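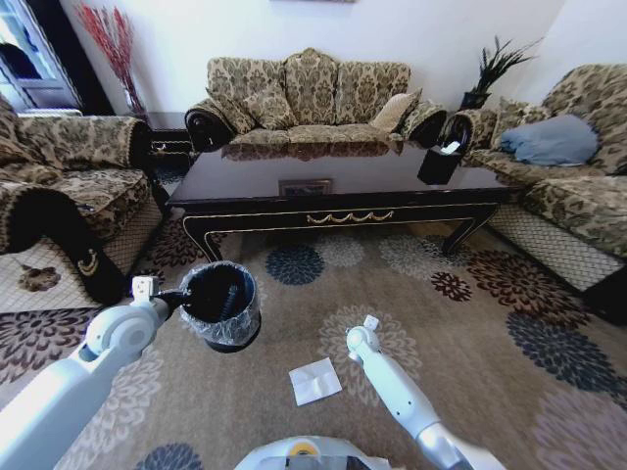

거실 카펫 위의 원통형 휴지통. 투명 비닐이 테두리 바깥으로 접혀 있다.

플레브홀름(Plevholm) 생활폐기물 처리시설 견학 결과 보고

1. 개요

우리 협회 생활환경분과는 2024년 5월 13일 월요일 플레브홀름시의 생활폐기물 수거 및 선별 체계를 견학하였다. 방문지는 킨타나(Quintana) 선별장, 부브포트(Vuvport) 지구의 공동주택 배출장, 그리고 재생 필름 제조업체 오모(Omo)의 공장이다. 분과 위원과 사무국 직원이 참가하였으며, 통역은 시 자원순환과에서 지원하였다.

이번 견학은 지난 1월 정기회의에서 의결된 사항으로, 종량제 봉투와 별도로 가정 내에서 쓰이는 속비닐의 배출 실태를 파악하는 데 주된 목적이 있었다. 속비닐은 대부분의 가정에서 휴지통 안쪽에 씌워 사용하지만, 우리 지역의 통계에서는 별도 항목으로 집계되지 않고 있다.

2. 킨타나 선별장

오전에는 킨타나 선별장을 방문하였다. 선별장은 시 외곽 순환도로에 접해 있으며, 반입구와 출고장이 건물 양쪽에 분리되어 있어 수거 차량과 출고 차량의 동선이 겹치지 않는다. 하루 처리량은 약 120톤이라고 안내받았다. 방문 당일에는 오전 반입이 예정보다 일찍 끝나 계량대부터 압축 공정까지 순서대로 둘러볼 수 있었다.

반입된 폐기물은 파봉기를 거쳐 컨베이어로 이송되고, 회전체에서 크기별로 나뉜다. 비닐류는 풍력 선별 단계에서 분리된다. 시설 측 설명에 따르면 얇은 속비닐은 물기를 머금으면 다른 품목에 달라붙어 풍력 선별에서 누락되는 경우가 많다. 이 때문에 선별장은 음식물이 묻은 속비닐을 일반폐기물로 배출하도록 주민에게 안내하고 있으며, 건조한 상태의 속비닐만 비닐류로 받는다.

현장 작업자의 휴게 공간은 소음 구역과 복도 하나를 사이에 두고 있었다. 위원들은 방음문의 구조와 환기 설비에 관하여 여러 차례 질의하였고, 시설 측은 도면 사본을 추후 우편으로 보내 주기로 하였다. 본 보고서 작성일 현재 도면은 도착하지 않았다.

악취 관리에 관해서는 다소 아쉬운 점이 있었다. 반입구의 에어커튼은 한쪽만 가동 중이었으며, 다른 한쪽은 부품 교체를 기다리고 있다는 답변을 들었다. 견학 통로에는 안내판이 설치되어 있으나 현지어로만 표기되어 있어 공정별 명칭을 확인하는 데 시간이 걸렸다.

3. 부브포트 지구 공동주택

오후 첫 일정으로 부브포트 지구의 공동주택 단지를 방문하였다. 800세대가 거주하는 단지로, 배출장은 동별로 두지 않고 단지 안 네 곳에 모아 운영한다. 배출장에는 지붕과 배수구가 갖추어져 있고, 바닥은 물청소가 가능하도록 마감되어 있었다.

단지 관리사무소는 입주 안내서에 가정 내 휴지통 사용법을 한 쪽 분량으로 싣고 있다. 주요 내용은 다음과 같다.

가. 속비닐은 휴지통 용량보다 한 치수 큰 것을 선택하고, 테두리 바깥으로 충분히 접어 내린다.
나. 내용물의 색과 종류를 확인할 수 있는 투명 또는 반투명 제품을 권장한다.
다. 속비닐을 비운 뒤 오염이 없으면 다시 사용한다.
라. 거실과 침실의 휴지통에는 물기 있는 폐기물을 넣지 않는다.

관리사무소에 따르면 투명 제품을 권장한 이후 배출장에서 봉투를 다시 여는 일이 줄었다. 다만 내용물이 드러나는 것을 꺼리는 주민도 적지 않아 의무화는 검토하지 않고 있다고 한다. 우리 지역에서도 유사한 의견이 제기될 수 있으므로 참고할 필요가 있다.

배출 시간은 저녁으로 제한되어 있다. 낮에 배출장을 이용하려는 고령 주민을 위하여 관리사무소 옆에 별도의 보관함을 두었는데, 뚜껑이 무거워 실제 이용은 많지 않다는 설명이었다.

4. 오모 공장

마지막으로 오모의 재생 필름 공장을 방문하였다. 오모는 회수된 비닐류를 세척하고 녹여 속비닐과 농업용 덮개 필름을 생산한다. 공장에는 압출 라인이 7개 있으며, 가정용 속비닐은 이 중 일부에서만 생산된다. 나머지 라인은 계절에 따라 품목을 바꾸어 운영한다.

품질 담당 부서는 재생 원료의 비율이 높아질수록 필름의 투명도가 떨어지고 표면에 작은 알갱이가 생긴다고 설명하였다. 투명 속비닐의 수요가 늘면서 원료 배합을 조정하고 있으나, 인장 강도를 함께 유지하기가 쉽지 않다고 한다. 시험실에서는 두께가 다른 필름을 당겨 파단점을 측정하는 과정을 참관하였다.

제품 규격은 용량 기준으로 나뉘며, 공동 시설용으로는 54리터 제품이 가장 많이 출고된다. 가정용 소형 규격은 유통업체마다 요구하는 치수가 달라 표준화가 이루어지지 않은 상태이다. 규격 통일에 관한 업계 논의가 있는지 질의하였으나 구체적인 답변은 듣지 못하였다.

5. 검토 의견

첫째, 속비닐의 배출 기준을 젖은 것과 마른 것으로 구분하여 안내하는 방식은 별도의 설비 투자 없이 도입할 수 있다. 현행 분리배출 안내문에 해당 문구를 추가하는 방안을 제안한다.

둘째, 입주 안내서를 활용한 홍보는 전입 가구에 효과적으로 전달될 것으로 판단된다. 기존 거주 가구에 대해서는 관리비 고지서 뒷면을 이용하는 방법을 함께 검토하여야 한다.

셋째, 투명 제품의 권장 여부는 주민 의견을 먼저 수렴한 뒤 결정하는 것이 바람직하다.

6. 후속 조치

사무국은 킨타나 선별장의 휴게 공간 도면과 오모의 제품 규격표를 접수하는 대로 번역하여 위원에게 배포한다. 부브포트 지구의 입주 안내서는 원문 사본을 협회 자료실에 비치하였으며, 열람을 원하는 회원은 사무국에 신청하면 된다. 견학 경비 정산 내역은 별첨 자료로 갈음한다.

생활환경분과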